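Celard 기금 지원사업 중간보고
사업명: Gredutville 공용 미술실 필기구 정비
보고 대상: Celard 기금 소액지원 담당
작성: Þórey Zoëga (미술실 운영)
물품 및 지출 확인: Thanakorn Jitpraphai
보고 기간: 사업 시작일부터 8월 말까지

1. 사업 개요

Gredutville 공용 미술실의 마커와 색연필, 보관 용기를 정비하고 정리 방식을 새로 정하는 사업입니다. 사업 기간은 6개월이며 지원 결정액은 2,000유로입니다. 1차분 1,000유로를 받아 집행 중이고, 잔액은 이 보고서가 승인된 뒤 지급되는 것으로 협약되어 있습니다.

신청서에는 목표를 두 가지로 적었습니다. 첫째는 마커를 색깔별로 작은 컵에 나누어 보관하는 것이고, 둘째는 사용이 끝난 작업대를 다음 이용자가 바로 쓸 수 있는 상태로 돌려놓는 것입니다. 이번 기간에는 첫째 목표를 먼저 진행했습니다. 둘째 목표는 작업대 한 곳에서만 시험했으며 나머지 작업대는 아직 시작하지 않았습니다.

2. 이전 상태

정비 전에는 마커를 전부 깊은 상자 하나에 보관했습니다. 색을 찾으려면 상자를 작업대에 쏟아야 했고, 수업이 끝나면 다시 쓸어 담았습니다. 뚜껑이 빠진 마커가 상자 바닥에 남는 일이 잦았습니다. 말라서 나오지 않는 것도 따로 빼 두지 않아 다음 수업에서 다시 꺼내는 경우가 많았습니다.

색연필은 서랍에 두었습니다. 서랍은 앞쪽만 쓰이고 안쪽은 거의 열어 보지 않았습니다. 사업을 시작하면서 서랍을 비웠더니 짧아진 색연필과 지우개 조각, 오래된 이용 신청서가 나왔습니다. 신청서는 파쇄했고 쓸 수 있는 색연필은 다시 깎아 두었습니다.

3. 진행 내용

3.1 마커 분류

상자에 있던 마커를 하나씩 종이에 그어 보고 쓸 수 있는 것과 없는 것을 나누었습니다. 색이 흐리게 나오는 것은 하루 동안 뚜껑을 닫아 눕혀 두었다가 다음 날 다시 확인했습니다. 그래도 나오지 않는 것은 폐기했습니다. 부족한 색은 Quinlan 문구에서 구입했으며, 새로 들인 마커는 50자루입니다.

구입할 때는 굵기를 한 가지로 통일했습니다. 이전에는 기증받은 것과 낱개로 산 것이 섞여 있어 같은 파랑이라도 굵기와 뚜껑 모양이 달랐습니다. 기증품 중 상태가 좋은 것은 버리지 않고 예비용으로 따로 보관합니다.

3.2 컵 보관

보관 용기는 작은 플라스틱 컵으로 정했습니다. 처음에는 유리병도 검토했지만 어린이 수업이 있어 제외했습니다. 컵은 색이 있는 것을 골랐습니다. 파란색 마커는 하늘색 컵에, 분홍색 계열 마커는 분홍색 컵에 넣는 식으로 컵 색과 내용물을 맞추면 글자로 된 표시가 없어도 되기 때문입니다. 컵과 마커의 색조가 꼭 같지는 않습니다. 컵은 대체로 연하고 마커는 진합니다. 이용자들이 헷갈려 한 적은 아직 없습니다.

정리 순서는 넓은 갈색 작업대에서 시험했습니다. 마커를 상판 가운데에 내려놓고, 컵은 양쪽으로 떨어뜨려 두고, 한 자루씩 집어 컵에 넣습니다. 가운데를 비워 두어야 남은 마커가 한눈에 들어옵니다. 컵을 붙여 놓고도 해 보았는데 손이 서로 걸려서 양쪽으로 벌려 놓는 쪽을 택했습니다.
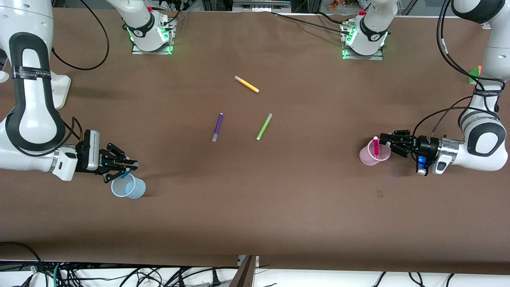
사진 1. 작업대 가운데에 남은 마커 세 자루와 작은 컵 두 개. 파란색 마커가 기울어진 연한 하늘색 컵의 입구에 걸쳐 있다.

작은 컵은 가벼워서 마커를 비스듬히 넣으면 기울어지기 쉽습니다. 사진 1의 하늘색 컵도 기울어 있습니다. 컵 바닥에 무게를 더하는 방법으로는 납작한 자갈과 고무판 두 가지를 놓고 비교할 예정입니다. 자갈은 비용이 들지 않지만 마커 끝이 닿아 긁힐 수 있고, 고무판은 잘라 넣는 데 시간이 걸립니다. 결과는 최종보고서에 적겠습니다.

컵 높이도 확인했습니다. 구입한 컵은 마커보다 낮아서 마커 끝이 입구 쪽으로 올라옵니다. 집기에는 편하지만 선반 사이 간격이 좁으면 컵째 넣고 뺄 때 걸립니다. 선반을 한 칸 올려 해결했고 추가 비용은 없었습니다.

3.3 작업대 상태

시험에 쓴 작업대는 상판에 무늬가 없는 갈색 계열입니다. 바탕이 단순해서 색이 있는 물건이 잘 보이고, 마커 뚜껑처럼 작은 물건을 떨어뜨려도 찾기 쉽습니다. 다른 작업대에는 나뭇결이 진한 것도 있습니다. 나머지 작업대까지 범위를 넓힐 때는 정리용으로 무늬 없는 상판을 우선 쓰겠습니다.
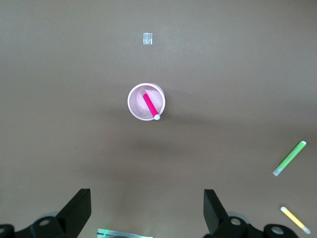
사진 2. 분홍색 컵에 담긴 자홍색 마커. 위쪽 상판에 투명 테이프 조각이 붙어 있다.

사진 2에서 컵 위쪽에 보이는 네모난 것이 투명 테이프입니다. 색이 옅어 정면에서는 지나치기 쉽고 빛을 받으면 드러납니다. 작업대 점검표에 테이프 항목이 빠져 있어 추가했습니다. 상판의 테이프는 다음 기간 첫 주에 한꺼번에 제거합니다. 접착제가 남으면 Sarnik 세정제를 헝겊에 묻혀 닦고 마른 헝겊으로 마무리합니다. 상판에 직접 뿌리지 않도록 점검표에 적어 두었습니다.

3.4 이용 안내

안내문은 한 장으로 만들어 선반 옆에 붙였습니다. 내용은 다음과 같습니다.

마커는 쓰고 나서 뚜껑을 끝까지 닫습니다.
같은 색 컵에 한 자루씩 넣습니다.
나오지 않는 마커는 컵에 넣지 말고 입구 쪽 회수함에 넣습니다.
컵은 작업대에 두지 말고 선반으로 돌려놓습니다.
작업대에 붙인 테이프는 직접 떼어 냅니다.

첫 안내문에는 색 이름을 전부 적었는데 글자가 작아져 읽는 사람이 적었습니다. 지금 것은 색 이름을 뺀 두 번째 판입니다. 어린이 수업에서는 강사가 시작 전에 말로 한 번 더 안내합니다.

4. 지출

1차분 1,000유로의 사용 항목은 마커 구입, 컵 구입, 선반 부속, 세정용품, 안내문 인쇄입니다. 품목별 금액과 영수증 사본은 별첨 지출표에 있습니다. 지출표는 Thanakorn Jitpraphai가 영수증과 대조했습니다. 컵을 한 번에 주문해 배송비가 신청서보다 적게 나왔고, 차액은 선반 부속에 썼습니다. 항목 간 이동이므로 총액에는 변동이 없습니다.

색연필 보관함은 아직 구입하지 않았습니다. 신청서에 적은 제품이 단종되어 같은 크기의 다른 제품을 찾고 있습니다. 견적을 받으면 구입 전에 기금 담당자께 먼저 알리겠습니다.

5. 계획과 달라진 점

신청서에서는 모든 작업대를 동시에 정비한다고 했으나 한 곳에서 먼저 시험하는 것으로 바꾸었습니다. 컵이 넘어지는 문제를 해결하지 않은 채 범위를 넓히면 같은 일을 여러 번 해야 합니다. 일정은 뒤로 밀렸지만 전체 6개월 안에 끝낼 수 있습니다.

월요일 오전에 하던 정리 시간도 오후로 옮겼습니다. 오전에는 도예 수업 이용자가 건조대를 쓰러 드나들어 작업대를 비워 두기 어려웠습니다. 옮긴 뒤로 정리 시간이 겹친 적은 없습니다.

색별 재고표는 보류했습니다. 초안을 만들어 두 주 동안 적어 보았지만 빠뜨리는 날이 많아 표를 믿기 어려웠습니다. 당분간은 컵이 눈에 띄게 비었을 때 보충하는 방식으로 운영합니다.

6. 이용자 의견

성인 드로잉반에서는 색을 찾는 시간이 줄었다는 의견이 많았습니다. 컵을 통째로 자리에 가져가면 다른 사람이 그 색을 쓰지 못한다는 지적도 있었습니다. 어린이반 강사는 컵이 가벼워 아이들이 옮기기 쉽다고 했고, 같은 이유로 잘 넘어진다고도 했습니다. 두 의견 모두 바닥 무게를 정할 때 참고합니다.

분홍과 빨강의 구분을 묻는 이용자가 몇 분 있었습니다. 자홍색은 분홍색 컵으로 정했습니다. 보라에 가까운 색은 보라색 컵이 들어올 때까지 예비 상자에 둡니다.

7. 다음 기간 계획

컵 바닥 보강 방법을 정하고 모든 컵에 적용합니다.
작업대 상판의 테이프를 제거하고 점검표에 따라 확인합니다.
나머지 작업대에 같은 정리 순서를 적용합니다.
색연필 보관함의 대체 제품을 정하고 구입합니다.
안내문 세 번째 판에 컵을 통째로 가져가지 말아 달라는 문장을 넣습니다.

8. 요청 사항

잔액 지급에 필요한 서류가 별첨 외에 더 있으면 알려 주시기 바랍니다. 색연필 보관함의 제품 변경이 사전 승인 대상인지도 회신을 부탁드립니다. 승인 대상이라면 견적서와 함께 변경 신청서를 제출하겠습니다.

별첨: 지출표, 영수증 사본, 작업대 점검표, 이용 안내문 두 번째 판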